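Datasets > Manipulation > Wrist View > Brostcombe Cloth Set

Brostcombe Cloth Set: data card and README

23/11/2024 | By Eifion Eynon

Filed under: Robot Learning, Data Notes

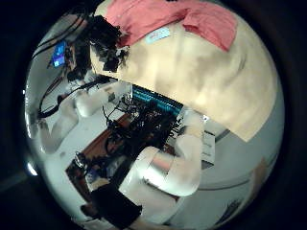 Ellis read the draft of this card and wanted to know why anyone should train on it when the people who recorded it sound so unsure. I think that is a fair thing to ask of any set of demonstrations, and the answer depends on what you plan to claim afterward. If you want a policy that handles soft items near a cluttered bench, there is some material here. If you want a number for a slide, please read the limits first.

What it is

2,052 demonstrations of a robot arm picking, moving and laying down cloth items, recorded from a fisheye camera at the wrist. Every demonstration was driven by a person. Nothing was scripted and nothing was generated in simulation. The work was done at the Brostcombe bench under the Pliltness project, which also wrote the recorder.

The task prompts are short: "pick up the shirt," "lay the shirt on the large cloth," "move the cloth to the gray area." Operators were told to follow the prompt and finish in whatever way felt natural. I now regret the word "natural." Two operators with the same prompt will take paths that look like two different tasks, and the label file has no field for that.

What is in each record

- wrist video, full circle, not cropped and not undistorted
- joint positions and gripper opening
- the prompt, as text
- an outcome tag: done, partly done, failed, unclear
- operator code (a letter, no names)
- a notes field, mostly blank

The video and the joint data run on separate clocks. The recorder writes an offset at the start of each session and we have used it to line them up. It drifts. Over a long session the drift is enough to matter for contact timing, and I would not trust any result that rests on the exact moment of grasp.

How the outcome tags were made

The operator tagged each run right after finishing it. A second person then checked 150 runs by watching the video alone. They disagreed on 30 of those. Most of the disagreements were between "done" and "partly done," where the cloth ended up in the right place but bunched. We kept the operator's tag in every case and put the second opinion in a separate file, second_look.csv. Do not merge the two files and call the result consensus.

People ask why we didn't have the whole set checked. Money and patience. I'd sooner ship a small honest check than a full one done by someone half asleep, but I understand if you disagree.

The background problem

The bench was not cleared for recording. Cables, lit equipment and parts of the robot itself sit in view along with the cloth, and a wide lens takes in all of it. The project plan called this "natural clutter" and counted it as a strength. I have doubts. Clutter helps a model generalize when it changes from run to run. Ours stayed close to the same for long stretches, so a model can learn that a certain bundle of black cable means the shirt is up and to the right.

We tried a crude test. We blacked out the cloth area in 100 clips and asked a small trained policy to predict the next motion anyway. It did much better than it should have. I take that as a sign of leakage from the background. Others on the project think the arm's own pose explains it, since the white links show in the picture and give away where the arm is headed. Both could be true. We never separated them.

If you use the set, please run the same test on your own model before you report anything. The script is tools/mask_test.py and it is slow.

The lens

Straight edges come out as arcs, and anything near the rim is badly stretched. We left the video this way because every attempt to flatten it threw away the outer part of the view, and that is where cloth often hangs during a lift. A calibration file is included. It was made once, in January, and the camera mount has been taken off and put back since. Treat it as a starting point.

Splits

There is a train split and a held-out split. The held-out split was drawn by session, so neighboring runs do not land on both sides. It was not drawn by operator or by room, because there was only one room. A high score on held-out data tells you the model works at the Brostcombe bench. It says very little about your bench.

Flalledside asked us for a "generalization benchmark" version. We declined, and I would ask that no one relabel it as one.

Known faults

- Some prompts say "shirt" for items that may not be shirts. Operators used the word for any garment.
- Printed labels and screens in view are mostly unreadable at this resolution. Do not use the set for text reading.
- Gripper opening is noisy when nearly closed. Thin fabric and no fabric can look the same in the numbers.
- Failed runs are underrepresented. Operators were allowed to restart early on, and restarts were not saved. We changed the rule later, too late to fix the balance.
- The "unclear" tag was used heavily by operator D and almost never by anyone else.

Should you use it?

For pretraining mixed with other sources, probably yes. For studying how people handle cloth through a remote arm, maybe, if you read the notes field and keep the operators apart. As your only source, no.

Questions and corrections

Open an issue with the session number and the run number. Reports without a run number get closed. If you think a tag is wrong, say which one you would use and at what point in the video you made up your mind. Corrections go into second_look.csv with your initials, and the original tags stay as they are.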